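We use cookies to keep this site working. Accept | Settings

Setting up the Borkureo two-arm cell, part 3: your first shift next to it
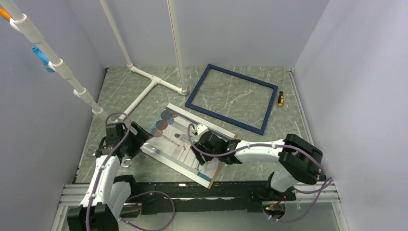

Sanis Works, Tray Prep Team

I'm Teresa Loureiro, and I worked the tray bench by hand before we got the cell, so I'm writing this the way I wish somebody had told me in June! You won't be placing discs all day anymore. You'll be loading, checking and fixing, and yes, it feels strange for the first week or so.

1. Check the floor of the enclosure before you power up. Screwdrivers love to stay behind (mine especially), and they belong on the hook outside the door.

2. Set the tray between the two arms. It can lie at an angle, the program copes fine with that.

3. Look at the small green light near the base of the right arm. If it's dark, stop and call the Dorex desk, extension 39.

4. Follow both purple cables with your eyes from end to end. They should hang free of the rail.

5. Close up, pick program 78 and press Start. Keep the speed at 30 percent until your lead signs you off.

Note: The counter asks for service at 2000 trays. You can finish the tray you're on, then log it.

CAUTION: Never reach in to straighten a disc while the arms have power. I know, you did it a hundred times a day at the bench and your hand just goes. Hit Stop first, every time.

6. Write down anything odd on the shift sheet, even if it cleared by itself. We go through the sheets on Friday and your notes do change the program (the slower approach on the right side was our idea, on the Yeh line).

Related
Part 2: Leveling the rail
Part 4: Changing gripper fingers
Shift sheet, blank copy
Who to call when the cell stops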